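About Hirkmont

Mail-order tea, spices and dry goods, packed in a former shoe warehouse

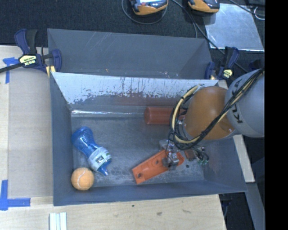
Who we are

Hirkmont sells loose tea, whole spices, dried mushrooms and a few things in jars to people who could probably buy them closer to home but have decided, for reasons of their own, to buy them from us. We are grateful and we try not to ask questions.

The company was started by Duangjai Sitthichai and Yupin Sukprasert, who met while working for an insurance office and discovered that the best part of both their days was the kettle. Duangjai had strong feelings about tea. Yupin had strong feelings about Duangjai's tea, most of them negative. They argued about it for two years and then opened a business, on the theory that the argument might as well pay rent.

It paid very little rent at first. The original stock was six teas and a cinnamon, kept in Yupin's spare bedroom, and for several months every overnight guest went home smelling like a pie.

Where the name comes from

People assume Hirkmont is a mountain, or a village, or an old family with a crest. It is the result of Duangjai reading her own handwriting over the phone to the man who was filing the paperwork. The intended name was much prettier. We have been asked what it was, and Duangjai says she would like to use it someday, so it stays in the drawer.

What we sell

The full list is in the shop, along with prices and an honest guess at how long each thing keeps. The short version goes like this.

Black and green teas, loose. We do sell tea bags now. For a long time we didn't, and there was a paragraph on this page explaining why, and it was insufferable. If you printed it out, please recycle it.

Whole spices. Cardamom, coriander, cumin, star anise, four kinds of peppercorn, and a nutmeg that Yupin will talk about for as long as you let her. We grind to order if you tick the box. You will get better results grinding at home, but we have met people and we understand that the grinder is at the back of the cupboard behind the fondue set.

Dried mushrooms. Light to ship, strong to smell, popular with people who make soup on purpose.

Justero. Our house blend, a smoky breakfast tea that outsells everything else on the list by a distance we find slightly hurtful, considering how much work went into the others. It was mixed one morning from the ends of three chests because we needed something to drink while we did the inventory.

Kollunum. Our other house blend, which took two years to develop and has a small, fierce following. It has rose, black pepper and a green tea base, and it tastes best on the second cup. Customers who don't care for the first cup seldom find this out. We have tried printing "have another" on the label.

What we don't sell

Mugs with sayings on them. Tea that claims to do something to your liver. Anything described as a journey. We had a gift basket one winter, but the baskets cost more than what was inside them and the cellophane got everywhere, and the subject is closed.

We also don't sell coffee. We drink a fair amount of it.

How we buy

Most of our tea comes through two importers we have dealt with since the spare bedroom. They know what we like, and they also know what they can get past us in a weak moment, so it stays interesting. Samples come in all year and pile up on the long table by the window. In March, when the new season's greens start to be offered, the two founders sit down and taste until they agree. They don't agree. They taste until one of them wants lunch, and the other one gets to choose.

Spices are bought in smaller lots and more often, which costs us more. A peppercorn that has been sitting in a sack since the last administration is legal to sell, and you can find plenty of them if you like that sort of thing. Ours turn over quickly. When a lot comes in tasting flat we send it back, and if the supplier won't take it back we use it to scent the stairwell.

The building

We left the spare bedroom when the floor was judged to be in danger, and took half of a brick warehouse on Munro Street that used to hold shoes. The other half holds a company that makes window blinds. They are quiet neighbors and generous with string.

The building has high ceilings, excellent light and a heating system with a personality. In winter the upstairs office is tropical and the ground floor is suitable for penguins. We have had three separate experts in to look at it. Each of them shook his head at the work of the one before, and the third told us to wear a vest. We now supply vests.

You are welcome to visit, within reason. The counter at the front is open in the afternoons and somebody will make you a cup of whatever is already in the pot. If you want a particular tea, say so and wait a bit. Parking is on the street and follows rules we have never fully understood. Follow the example of the other cars.

Working here

There are more of us than there used to be, which means there is now a rota for the dishes, and a second rota for who enforces the first. Most people who joined did so by ordering from us, complaining about something and being right. It remains a good way in. We also post openings on the jobs page.

New hires spend their first week learning to taste, and this involves a good deal of slurping in front of strangers. It gets easier. By the end you should be able to tell a spring tea from an autumn one, and to say that a tea is "bright" without looking at your shoes. If you can't, we still need people who are good at spelling customers' names.

We pay properly, we close between the holidays, and we don't describe ourselves as a family. Several of us have families and wouldn't wish a second one on anybody.

Shipping, briefly

Orders placed before noon leave the same day, unless it's a holiday or the courier has had one of his mornings. Parcels go out in plain brown cardboard with paper padding. We know that some customers enjoy a box with tissue and a sticker and a handwritten card. Our handwriting has already caused one permanent problem for this company, and we would like to leave it there.

If something arrives broken, stale, wrong or smelling of something it shouldn't, write to us and we will replace it. You don't need to send a photograph. You don't need to send the item back, either, although one gentleman insists on it and includes cookies, and we would not want to discourage him.

The newsletter

We send a newsletter whenever there is something to say. This has turned out to be less often than the software would like. The 200 people who signed up in the beginning got a letter on paper, folded by hand, with a pinch of tea stapled to the corner. The tea fell out in the mail. We heard from sorting offices.

It's an email now, and more than 2,000 people get it. A typical issue has one recipe, one thing that has come into stock, and a long piece by Yupin that was supposed to be short. Her series on the history of the teaspoon is still going. Readers who joined for the discounts should know that there was one once.

Questions we get a lot

Do you do wholesale? Yes, to cafes and small shops. Use the wholesale form and tell us what your water is like, hard or soft. It matters more than the pot.

Can I get a discontinued tea back? Sometimes. Write and ask. If enough people ask for the same one, Duangjai will pretend it was her idea.

Is the tea fresh? The packing date is printed on the bottom of every pouch, and we don't print it in invisible ink.

Do you really both still work there? Yes. They share an office with a bookcase down the middle. The bookcase was Yupin's suggestion, and the gap in it, so they can pass cups through, was Duangjai's.

Will you settle a dispute about milk first or milk last? No.

Getting in touch

The contact form goes to a real inbox that somebody reads every working day, usually with a cup of Justero going cold beside it. The phone works too, but whoever picks up will be in the middle of weighing something, so give them a second to write the number down.

Page last updated 30 Sep 2018, mainly to take out the paragraph about tea bags.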